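Goltholm Sorting Cell — what we bought and what it cost
November 2019

So our group got $1202 to plan the gear for the sorting cell, and I ended up doing the spreadsheet (I like spreadsheets, don't judge me). We'd asked for more back in September, but fair enough.

The big item was the arm. Zondton had a nice one that ate the whole budget before shipping, so we went with a second-hand Fiker for $700. Then came the power supply, cables and a mounting plate, another $300 all up. That's $1000 gone and we still had no camera! Noonan sells a basic fixed one for $132, and it's been fine so far.

That left $70 for the bin, the shape sorter and filament for printed parts. I'd pencilled in a proper tooling kit too — way out of reach, sorry everyone.
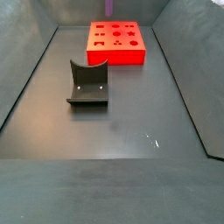

If I did the budget again I'd keep more aside for small stuff. Screws, tape and postage add up so fast, and I hadn't given any of them their own line. I'd also get the gripper quote in writing. We're still waiting on Zondton for that one, so it's going in next term's request along with spare fingers and a better light.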